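Grovidthorpe Technical College
Controls and Panels, Unit 4: Switches, buttons and sliders
Handout to keep with your lab notes

Read this before the bench session. You will need a pencil and the wiring sheet for your own panel. Section 4.3 is the part that comes up in the written test.

4.1 Momentary and maintained controls

A momentary control changes state only while it is held. A maintained control stays where it is put. Most push buttons on our boards are wired as momentary, and the toggles are maintained. With a maintained toggle you can read the state from the position of the lever, so the labels must sit next to the right end of the travel. Check this first on any panel you are given — a reversed label is a common fault in student builds. 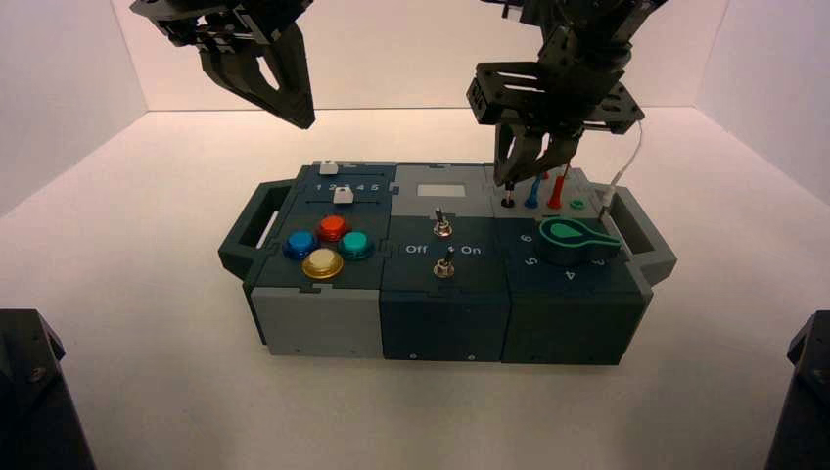

Fig. 1. Modular control box. Sliders and four push buttons on the left, toggles with Off and On labels in the middle, plugs on the right.

Note the grouping in Fig. 1. Controls of one type are kept together, and the buttons are told apart by colour as well as by place. In your write-up, name a button by both, for example "blue, left".

4.2 Slide controls

A slider gives a range of values. If it is read by a 12-bit converter, the code runs from 0 to 4095, but in our exercises the top code is limited to 4000 to leave a margin at the end stop. The printed scale is for the person using the panel and need not match the code in even steps. Record both.

Worked value: a slider returns 288 at the first mark. Enter it as read and do not round.

4.3 Indicators

An illuminated button does two jobs. The lamp may show that the button has been pressed, that it is ready to be pressed, or that something elsewhere has changed. The lamp circuit and the switch circuit are separate, so test them separately.
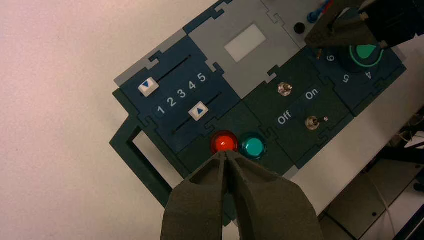
Fig. 2. Red and teal-green buttons lit, beside the slider module. Numerals 1 to 5 lie between the two tracks.

For each lit button on your panel, write down which of the three meanings applies and how you found out.

Further reading: Billadstead course notes, pages 11 to 26.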